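Home | Browse topics | Ask | My posts | Log in

Moving a small soap business out of the spare room, how do I store stock?

Pelo_and_suds

I make bar soap and have finally outgrown the bedroom. In December I signed for a little unit in Udley, and I have 3,000 bars to move plus all the oils, molds and labels. At home everything lives in old shoe boxes and I can never find the lavender.

My landlord keeps telling me to buy proper wood shelves. My sister says use bins on something with wheels. I make 7 scents, and the bars have to cure for weeks before I can sell them. What would you do? I don't want to spend a fortune and then hate it!

Erdal Taşdemir

I went through this with candles, so take it for what it's worth. Go with your sister. Get plastic crates, all the same type if you can, and give each scent its own. Write the scent and the pour date on painter's tape and stick it on the end you'll be facing. I skipped the date the first year and ended up sniffing everything like a dog.

And yes, wheels. You'll want to move stock from the curing corner to the packing table without wrecking your back.

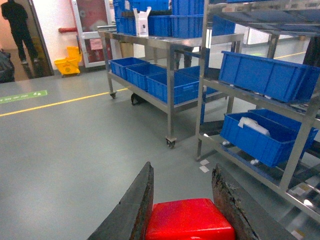

Blue crates on a steel cart, top shelf and bottom

Heavy stuff goes low (oils, full crates), and labels and empty boxes go up top. Cure the bars on open racks first, though, with gaps between them. Soap needs air, and a deep crate full of fresh bars will sweat on you. Once they're cured, pack them away.

For the curing racks I'd get metal over wood. Raw wood soaks up oil and smell, and my old pine shelf still stinks of patchouli.

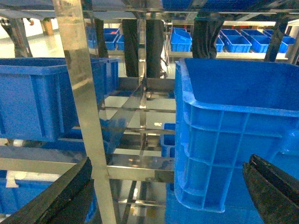

Crate with the ribbed sides, up close

Oh, and measure the crates before you buy any shelving. I did it backwards and had to return a whole set (the guy at the store was not thrilled).

saxena_j

just use the shoe boxes?? I sold 2,000 bars out of shoe boxes and they were fine

Jinda

Don't forget the unit itself. Ask how damp it gets in winter. Mine had a wet back wall and I lost a batch to orange spots. I run a small dehumidifier now and keep everything off the floor. Also, keep strong scents well away from the unscented ones, even after they're wrapped. My plain oatmeal bars smelled like peppermint for months and a customer did notice.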